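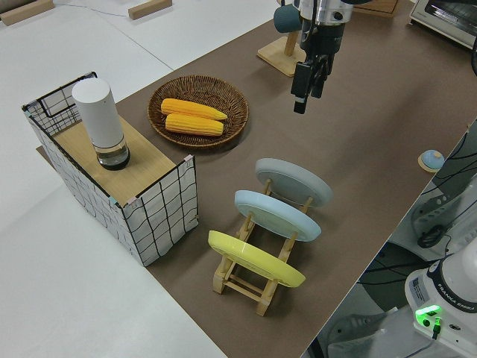
Asunto: Re: ¿Guiar el brazo con la mano o teleoperar?
Lista: Treker, demostraciones
Fecha: 2022-12-13

> En Prunmont enseñamos las tareas solo a mano y a veces la pinza
> choca con el soporte de los platos. ¿Teleoperar ayuda en esto?

Hola a todos:

Nosotros usamos las dos maneras. Desde marzo tenemos 242 demostraciones — 48 son guiadas con la mano y las otras son teleoperadas. Para los platos prefiero teleoperar, porque mi cuerpo no tapa el soporte.
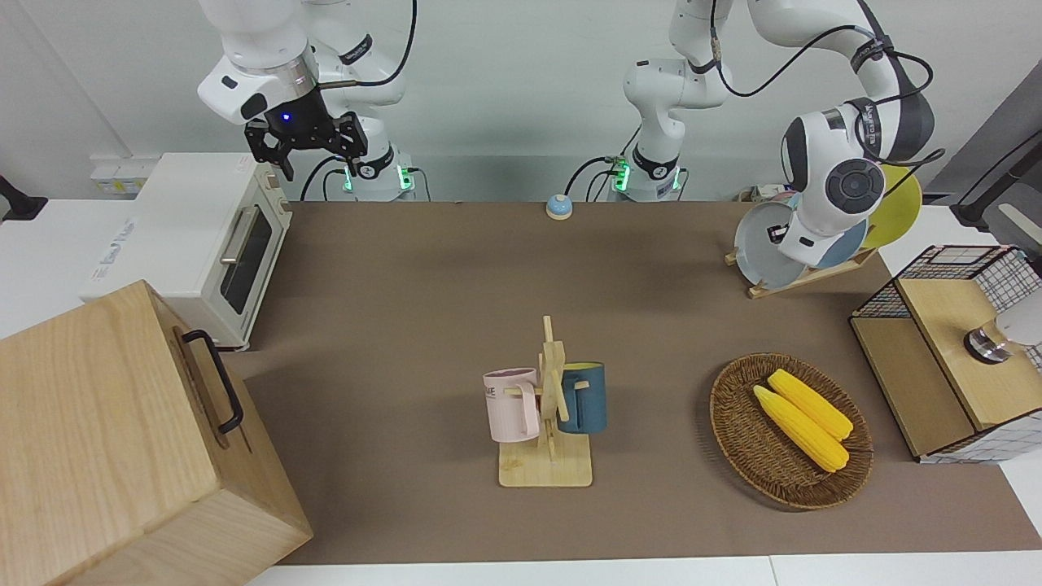 La pinza entre los platos, con el segundo brazo en alto.

Con los cajones es al contrario: con la mano siento mejor el tirador.

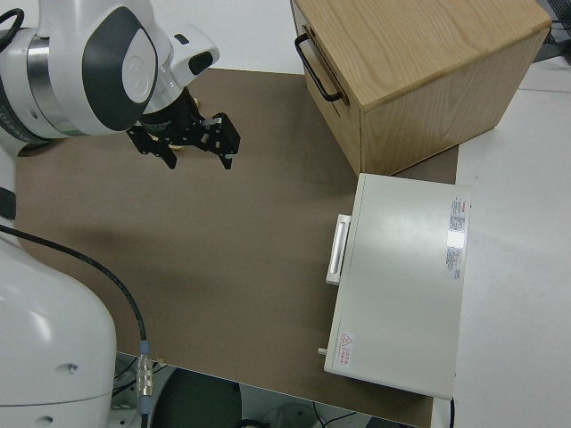 Armario con tirador negro, a la derecha.

Les aconsejo sesiones de 60 minutos y 2 personas por turno. También conviene empezar cada demostración con la pinza abierta.

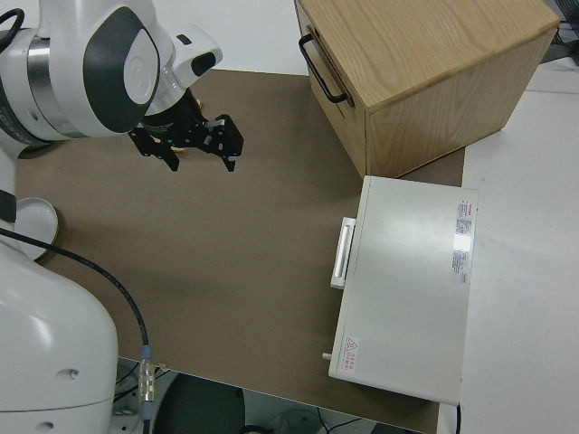 Pinza abierta y sin objeto.

¿Alguien ha comparado los dos métodos con los mismos objetos?

Un saludo cordial desde Arkitthorpe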